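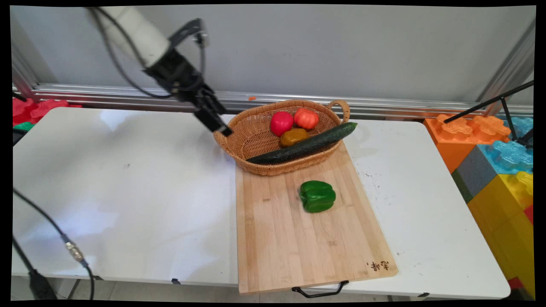
8/23/22

Quick one, dinner's late. Veg week at ours, so everything's out on the folding table again and the good chopping board is doing its usual job. Tomatoes, cucumber, peppers. The wicker basket I got in Skometport, 75p off a car boot table, handle and all. Best thing I've bought this year.

Plan is salad tonight, then stuffed peppers tommorow if I can be bothered. The green one for me, I like them a bit bitter. Rice, onion, tin of beans, 50 minutes in the oven, cheese on for the last bit. Cucumber just sliced with salt and vinegar.

Must oil the board before September. Keep saying it. Also need more vinegar, and teh big foil, we're down to scraps. Right, off to chop.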